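How to write to your MP about a foreign affairs matter and get a proper reply

Filed under Guides. Last updated Jan 15, 2023

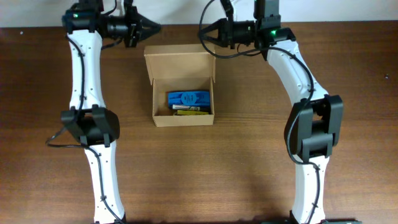 Can I write to any MP about a foreign policy issue, or only my own?

Only your own, in practice. There is a firm custom in the Commons that members deal with their own constituents, so a letter to someone else's MP will usually be passed along or politely dropped, however good their speech on the subject was.

With that settled, the method. It has been tested over several years by the Ditthorpe letter-writing group, whose members have between them received every form of non-answer known to the English language.

Step 1. Find out who your MP is
Put your postcode into the "find your MP" page on the Parliament website. Do this even if you are sure. Boundaries move, and so do MPs.

Step 2. Choose one thing
Foreign affairs is a large subject and your letter should be a small one. "The situation abroad" will get you two paragraphs agreeing that there is a situation abroad. Pick a treaty, a visa rule, a trade mission, a vote. Our most successful letter concerned the closure of a single consular desk and fitted on one side of paper.

Step 3. Work out who decides
Your MP probably doesn't. A minister probably does, and what your MP can do is forward your letter to that minister and ask for a response. Sanctions, embassies and travel advice belong to the Foreign Office. Visas are the Home Office. Arms exports involve more departments than you would like, so name the policy and let them fight over it.

Step 4. Write it
Begin with your full name, address and postcode. Without these the office can't tell that you are a constituent, and your finest sentences will go unread. Then:

State the subject in the first line.
Say why it matters to you, briefly. Family, work or plain worry will all do.
Ask a question that can't be answered with "the Government takes this very seriously".
Ask your MP to forward the letter to the minister and send you the reply.

Keep it under 1000 words. Under half that is better. One of our early efforts ran to 1554 and included a history of the Baltic herring trade. The answer thanked us for our interest in fisheries.

Step 5. Avoid the template
Campaign groups will offer you a ready-made email. By all means borrow the facts, but put them in your own words. An office that has had the same message from half the county will send the same reply to half the county, and you will be able to compare copies with your neighbours in the queue at the chemist.

Step 6. Send it and wait
Email is fine. Paper is also fine, and slightly harder to delete. Make a note of the date. Allow longer if you write in December, when Parliament packs up for Christmas and letters go wherever letters go.

Step 7. Chase it
If you have heard nothing after 5 weeks, send a short, civil reminder with the original underneath. Ring the constituency office if that fails. The staff are generally helpful and are not to blame for foreign policy, so be nice to them.

If the reply doesn't answer your question, write back, quote the question and ask it again. Our record is four rounds. Keep everything in a folder, including the envelopes if you are that sort of person.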